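Vonbridge Snack Table: how we're getting on

Report to Ragnheiður Damgaard, Funden small grants
August 1, 2022

Hello Ragnheiður,

You asked for something short and I have tried, but you know me! We've had a good couple of months since I wrote in May and there is plenty to tell you, most of it cheerful.

The room

We are finally settled in the back room at Halász. The long table is in, and Lilla Erdős has been round with tablecloths and a tape measure (she would not be talked out of the checks, and I have come round to them). The shelving arrived 2 weeks late and one upright was bent, so Trirka are sending another. Until then the tins live on the floor under the window, which I don't love.

Sorting and packing

This is where most of your money has gone. We now make up 32 parcels at each session, against 16 when we started, and every parcel has something savoury, something sweet and one thing the child hasn't tried before. That last bit was Quyên Phan's idea and it's easily the most popular part. She does the choosing at the wholesaler and brings back all sorts: rice crackers, seaweed, jelly cups, little filled biscuits. I've put on half a stone, I should think.

We did have trouble with the lighter bags getting crushed under the tins. Nikau Pryor now packs tins first, pouches down the sides and anything crisp on the very top, and complaints about crumbs have dropped right off. He has written it up on a card by the door, with arrows.

Labels

A slower job than I'd hoped. Plenty of what Quyên buys has lettering most of our families can't read, and parents quite rightly want to know what's in it before it goes in a lunchbox. Jolán Vincze is typing up an English slip for each product with the ingredients and allergens, and anything without a slip stays out of the parcels. She has 4 still to do. The red bags with the panda on the front, the three-cornered ones with Chinese lettering, are the ones the children ask for by name ("panda ones, please"), so those have jumped the queue.
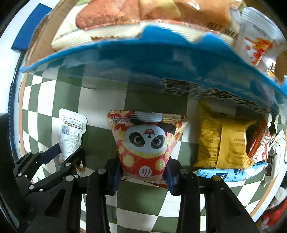
Money and what's next

We are inside the budget, just. Shelving came in a little over and printing a little under, and Jolán will send you the receipts separately as she keeps them in better order than I do. Over the next stretch I'd like to finish the slips, get the tins up off the floor and try a second table for the older children, who'd like to pack their own.

Do come and see us if you're passing. Could you also let me know whether the second payment needs a new form or if the old one will do?

Lots of thanks from all of us.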